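Ticket: Hand-held gripper 12, right finger closes late
Site: Wustbridge
Opened by: Barrett Iwasaki
Assigned to: Hayat bench
Priority: normal
Status: closed, parts reordered

Problem as reported

Unit 12 grips fine on boxes and cups but lets go of thin fabric. When I squeeze the trigger slowly, the left finger gets to the middle first and the right one follows after a short delay. With a single layer of cloth between the tips the cloth slides out on the left side. No error light. Logged width looks normal at full open and reads 3 mm at full close with nothing in the jaw. It should read zero.

Last service was in May, when the finger tips were changed.

First checks

Power cycled and re-zeroed twice. Same reading both times. Wiped the tips with alcohol and let them dry, no change. Swapped the cable with the one from unit 15 and got the same 3 mm, so I put the original cable back. Unit 15 reads zero on either cable.

Checked the pivots by hand with the power off. The left side is tight. The right side has play at the lower pivot, enough to feel but hard to see. The upper pivots on both sides are fine.

Reply from Hayat bench

Please don't tighten the lower pivot past the mark. The cap will go further but the bushing underneath will bind. Take the cap off, look at the bushing and tell us if it is split or only worn. Also try a grip on something soft and bunched up, in the place where you normally use the unit, so we know if the fault is there with a thick load too.
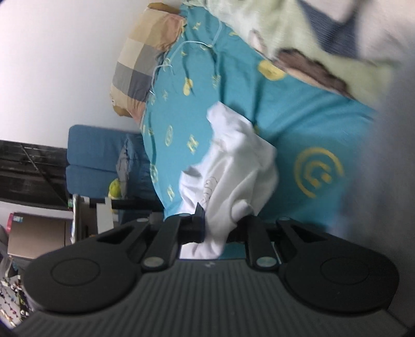 Thick, folded cloth is not a problem for the logged width. It reads steady and the number doesn't drift while I hold the trigger. Single layers still fail. I did 19 slow closes on one layer of a dish towel and the right finger was late on every one of them.

Pulled the right lower cap. Bushing is worn oval, not split. There was some lint packed in behind it, which I picked out with tweezers. The left bushing had lint too but is still round.

Reply from Hayat bench

Worn oval matches the late finger. Replace both lower bushings as a pair, Zatport kit, the one with the shorter sleeve. The long sleeve fits but rubs on the linkage arm. Re-zero after fitting, with the jaw fully closed and nothing between the tips.

Fix

Fitted both bushings from the Kullden spares drawer. Caps back on, tightened to the mark. Re-zeroed. Full close now reads zero and both fingers meet in the middle. Repeated the single-layer test with the same dish towel - no slips.

Follow-up

That was the last kit in the drawer, so I've ordered 3 more. Added a lint check behind the lower caps to the monthly sheet for units 12 and 15.

Closing. Reopen if the width reading moves off zero again.

B. Iwasaki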